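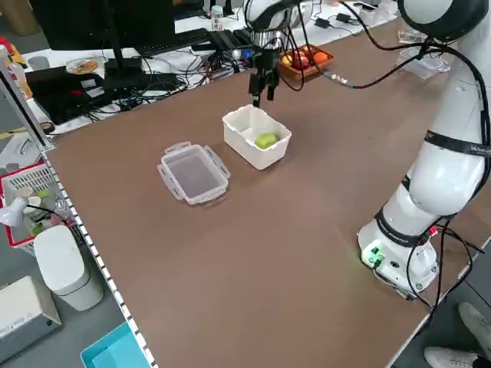
The clip-lock food box is a lidded container for storing food in a refrigerator, cupboard or bag, closed by hinged tabs that fold down over the rim. Most are rectangular, and the body may be clear or opaque. A common pattern pairs an opaque white body with a transparent lid carrying four tabs, one to each side, and in use the lid spends a good deal of its time lying flat on the table next to the open box. The type is sold for leftovers, packed lunches, dry goods and fruit, and deep versions will take a whole apple with the lid shut, although whether an apple gains anything from this is disputed (see Fruit storage).

Names

The container is called a clip box, lock box, click box or simply a tub. Sellers tend to prefer "airtight container" or "food saver", terms which describe a hoped-for result. In Ireland and parts of Britain "lunchbox" is used for any size small enough to carry.

Construction

The body is moulded in one piece. The rim is thickened to give the tabs something to catch on, and may be smooth or lightly textured. The lid is moulded separately, with each tab joined to it by a thin strip of the same plastic, known as a living hinge. A soft ring, usually silicone, sits in a groove on the underside of many lids and is pressed against the rim when the tabs are closed.

Lids with four tabs are the usual form for rectangular boxes. Lids with two tabs exist and are quicker to open, but tend to lift at the unclipped sides. Long boxes sometimes have 6 tabs, with two on each of the longer sides. Claims that extra tabs always improve the seal should be treated with caution, as a warped lid will leak however many clips are holding it.

Claims of airtightness

"Airtight" appears on the labels of most clip-lock boxes. It has no single agreed meaning in the trade and is seldom accompanied by any account of how the box was tested. A box that holds water when turned upside down over a sink has been shown to hold water for as long as somebody was willing to stand there. This says little about the slow passage of air or smell over several days.

The household writer Brendan Mac Giolla, in a pamphlet on kitchen storage, compared boxes sold under the names Filow, Flemico and Wernberg by leaving cut onion in each of them overnight beside an open dish of butter. He reported that the butter had picked up the smell in every case, and that the differences between the three were too small to put in order. The pamphlet does not say how old the boxes were or whether the sealing rings had been cleaned, and the test has not been repeated by anyone else.

Fruit storage

Sellers commonly show the boxes with fruit in them. Apples keep well in the cold, and a closed container slows the loss of water that makes the skin wrinkle. It also holds in moisture, which encourages mould if one fruit is already bruised. Advice to wipe apples dry and lay a sheet of kitchen paper in the bottom of the box is widespread and probably harmless.

Ripening fruit gives off ethylene, a gas that hastens the ripening of other fruit nearby. This is often given as grounds for boxing apples separately from the rest. For fruit that will be eaten within a few days, an open bowl or wooden tray does the job at least as well, and the contents can be seen. Oranges have a thick peel of their own and gain little from a box on a short stay.

The "11 days fresh" printed on the sleeve of the Rosales deep box is not tied to any particular food, and no source for the figure is given.

Wear and failure

The hinge is normally the first part to go. It whitens along the fold, then splits, often at one end first. Makers sometimes quote the number of openings a tab will survive, but such figures rarely mention dishwashers, low temperatures or the habit of lifting a full box by its lid. A lid with one broken tab can still be used as a loose cover.

Replacement lids are hard to obtain. Sizes are not shared between makers and may change within a single range, so that a lid bought in August may not fit a body bought the year before.

See also

Biscuit tin
Butter dish
Fruit bowl
Preserving jar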